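Home | Notebook | Trails | Maps | Contact
February - notebook entry, Drarkard trail workshop

Finished the Irketti loop leaflet draft. Route now 1409 m shorter after cutting the bog section. Climb to the Tian cairn is 84 m - the old sheet said 100. Waymark posts go every 500 m, closer on the heather. 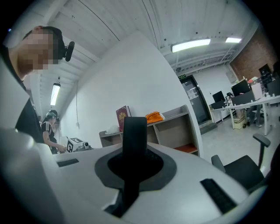

Holtik replied that the stile by the lower gate should stay on the map, as walkers coming down in mist use it to find the wall. Put it back in and moved the label left.

Still to do: grid reference for the ford, parking note, reprint.

Last updated: February, 4:10 pm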